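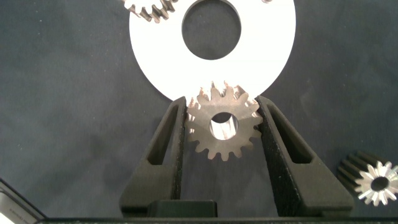
Atelier partagé Statisier
Compte rendu de la réunion du mercredi 18 juin 2025

Présents : les membres de l'atelier mécanique, plus trois personnes de l'atelier horlogerie que nous avons eu grand plaisir à accueillir.
Excusés : l'équipe du samedi, retenue par le déménagement des établis.
Secrétaire de séance : Somtochukwu Akande

1. Approbation du compte rendu de mai
Adopté sans remarque, si ce n'est une faute de frappe dans le nom de Jitberg, corrigée depuis. Mille excuses à nos amis de chez Jitberg, qui l'ont pris avec beaucoup de gentillesse.

2. Tri des engrenages
Le gros morceau de la soirée, et nous y avons passé plus de temps que prévu, mais dans la bonne humeur. Le lot reçu de l'ancienne fabrique Shehu compte 709 pièces, dont 237 sont triées à ce jour. On y trouve de tout : des petits pignons droits couleur bronze, des roues à denture inclinée, de grandes rondelles plates et blanches dont on ne sait pas encore très bien à quelles machines elles étaient destinées.
La discussion a porté sur la manière de classer. Certains préfèrent le diamètre, d'autres l'alésage, et l'atelier horlogerie a plaidé (avec talent, il faut le dire) pour le module. Après un long échange, on s'accorde sur le type de denture d'abord, puis le module, puis l'alésage. Les rondelles blanches auront leur propre bac, en attendant mieux.
Rappel à tous : on pose les pièces sur le tissu gris foncé et jamais directement sur le marbre. Les dents marquent vite, et le marbre aussi.

3. Nettoyage
Faut-il faire briller les pignons ? La question revient à chaque réunion et elle nous tient toujours autant à cœur. Plusieurs membres trouvent que la teinte cuivrée a son charme et qu'un polissage trop appuyé abîmerait le profil des dents. Décision : un coup de brosse douce, un chiffon, et rien d'autre jusqu'à la rentrée.

4. Rangement et achats
Le meuble à tiroirs Jender est proposé à 400 euros, livraison comprise. Il resterait de quoi acheter 10 bacs supplémentaires. Accord de principe, à condition de mesurer d'abord le renfoncement derrière la perceuse - on se souvient tous de l'armoire.

5. Divers
Le café est à renouveler. La lampe articulée du deuxième établi penche de nouveau, une vis est à reprendre. L'atelier horlogerie propose de nous montrer comment relever proprement un module sur une roue usée ; proposition acceptée avec enthousiasme, date à fixer par courriel.

Séance levée à 21 h 15.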